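Sterkus, julio
Por Saxena

3.2. Sustratos y riego en bandeja

El ensayo se montó en el invernadero de Ninport, nave pequeña, orientación sur, malla de sombreo al 40 % solo en las horas centrales. Semilla de albahaca, cilantro y perejil rizado del mismo lote. En total 612 alvéolos, repartidos en 6 bandejas por especie y tratamiento; los bordes se sembraron igual pero no entran en el análisis (efecto borde, ya comentado en 2.4).

Tres sustratos. Turba rubia con perlita como testigo. Fibra de coco lavada. Y la mezcla Vokivden, que lleva compost de poda cribado y algo de arcilla — la proporción exacta no la da el proveedor, la pedimos dos veces. El pH de esta última salió alto en la primera medición, luego bajó. No se corrigió.

Riego por capilaridad, manta inferior, sin fertilizante hasta la segunda hoja verdadera. A partir de ahí solución diluida una vez por semana, siempre los sábado, antes de las 9. El perejil se dejó en oscuridad hasta emergencia, las otras dos no.

Emergencia. La albahaca no distingue entre sustratos: sale antes en coco pero al final del recuento las tres curvas se juntan. En cilantro sí hay diferencia clara, 229 plántulas útiles en la mezcla con compost, bastante por encima del testigo, y con tallo mas grueso a simple vista (el diámetro se midió solo en una submuestra, ver tabla 4). El perejil, lento e irregular en todo, como era de esperar. Dos bandejas perdidas por mosca del sustrato, ambas de coco, excluidas.

Trasplante y corte. Maceta de 12 cm, tres plántulas por maceta en albahaca, cinco en cilantro. Primer corte por encima del segundo nudo. Peso fresco acumulado de albahaca en los tres cortes: 2369 g, sumando todos los tratamientos. El cilantro se espigó pronto en las macetas del lado oeste — calor, casi seguro, aunque el registrador de esa mesa falló varios días y no podemos separarlo del efecto del trasplante.

Queda pendiente repetir en otoño con menos luz. También probar siembra directa en maceta para el cilantro, que tolera mal que le toquen la raíz; la comparación con alvéolo habría que hacerla con el mismo volumen de sustrato, cosa que aquí no se hizo. Los datos de aroma (panel y cromatografía) van en el apartado 3.3, todavia sin la tercera repetición.

Figura 3.
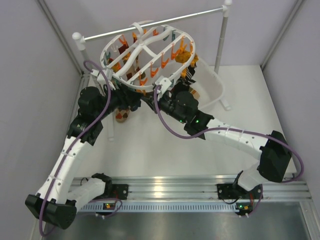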